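Shared Worktable Checklist, Room 12, Cultcombe Annex
To be gone through at the end of every session. Comments are added under each item as they come up. Please read them before adding the same one again.

1. TABLETOP, SURFACE
Wipe with a damp cloth, then a dry one. Plain water first. Spray only if water fails.
OK / Not OK
Comment: Scuffs are permitted. The table is white, it was bought white by someone who had never met us, and it will go on showing everything. Mark Not OK for anything sticky, gritty or raised.
Comment: "Smells of oranges" is not a defect. Please stop marking it Not OK.

2. TABLETOP, STAINS
Report any stain you can't shift in two tries. Say where it is and what shape it is. Do not say whose it is.
OK / Not OK
Comment: See the note on the arc, further down. You don't need to report the arc. The arc has been reported.

3. TABLE EDGES AND LEGS
Run a hand along the underside of the edge. Push one corner and see if the table rocks.
OK / Not OK
Comment: Rocks slightly if pushed by someone determined to make it rock. Passed.
Comment: Folded cardboard under a leg counts as a repair for one session. It had been there since January.

4. POWER AND CABLES
Nothing trailing where people walk. No plug strips plugged into other plug strips. Chargers out of the wall when you go.
OK / Not OK
Comment: A third plug strip was found feeding the second. It was labeled "temporary" in three different handwritings.
Comment: If a cable feels warm, unplug it and write it down here. Writing it down here and leaving it plugged in is only half the job.

5. PHONES
Phones may lie on the table during a session. Put them in a case or a tray, screen up, well away from any liquid. Take yours home.
OK / Not OK
Comment: The lost property drawer is now better equipped than the Jirketti stall at the station. Phones left overnight go to the front desk and you will have to describe yours. "Black" will not do it.
Comment: No charging on top of paper, cloth or somebody's lunch.

6. CASES AND BOXES
Flat on the table, lids and all. Nothing stacked, nothing hanging over the edge. Leave a clear hand's width between cases so they can be picked up without sweeping the neighbor onto the floor.
OK / Not OK
Comment: Dark cases on a white table are easy to see. This has been the one real success of the year.
Comment: The Grakham cases go back on the Grakham shelf. It has a label. The label is large.

7. DRINKS
None on the worktable. Drinks live on the windowsill.
OK / Not OK
Comment: A lidded cup is a drink.
Comment: A lidded cup on a coaster is a drink on a coaster.
Comment: Soup was not mentioned in the earlier version and somebody noticed. Soup is a drink.

8. LIGHTS
All tubes working, no flicker. Switch off at the door.
OK / Not OK
Comment: One tube hums. Humming is allowed up to the point where people start humming along.

9. FLOOR
Swept, nothing underfoot, mat flat at the door.
OK / Not OK
Comment: The mat curls. Turned over, it curls the other way. Replacement requested under number 287, which I now know by heart.

10. FIRST AID AND EXTINGUISHER
Box closed and stocked, seal unbroken, nothing parked in front of either.
OK / Not OK
Comment: 16 bandages in the box, and 50 on the stock list. Either we are a clumsier group than the accident book suggests or people are treating paper cuts at home.

NOTE ON THE ARC (items 2, 5 and 6)
Long, thin, brownish, curved like a shallow bowl, running from the left of the table down toward the lower right, with a few small flecks for company. I'm entering it as Existing Stain, Known, so that it can be ticked past. The phone in its black case is at a decent distance from it and the larger case to the left is lying flat, so items 5 and 6 pass.

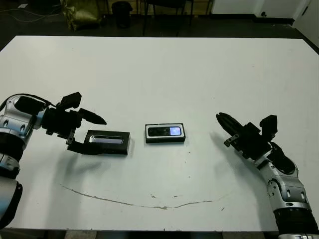 Tâm Âu: I'd try baking soda paste on that mark before we make it official. Leave it on for ten minutes, then a soft cloth, no scrubbing pads. If it's gone into the surface, fine, call it Known, but all anyone has given it so far is water and sarcasm.

Fair. Baking soda is now on the supply list, next to the cloths. Whoever tries it, please do a patch at one end first and write the result under item 2.

SUPPLIES TO REORDER
Cloths, soft
Baking soda
Bin liners, the Nghiêm ones that fit
Door mat (see 287)

Checklist revised May 2025. Throw out older copies, including the laminated one.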